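Gallery: What the Recycling Drive Turned Up

The Pestgate leaflet promised that sorting household packaging takes two minutes. I had my doubts, so I put a few days' worth on the long table with the flowered cloth and took a look. Ledier, the firm that hauls it off, accepts 18 kinds of packaging – or says it does.

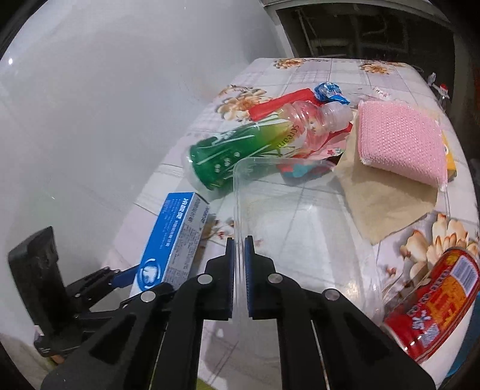 Page last changed: 16 Apr 2025

Clear tub with rounded corners, with a drink bottle in a green label lying behind it. The tub is see-through enough to show the cloth's pattern, and I'm told clear plastic is the easy stuff. I'd like to see where it goes before I believe that.

Farther back, a flat red packet and a crumpled blue wrapper. Shiny wrappers are where the leaflet goes vague. "Check locally," it says. I did, in August, and got two different answers.

More pictures when Ledier writes back.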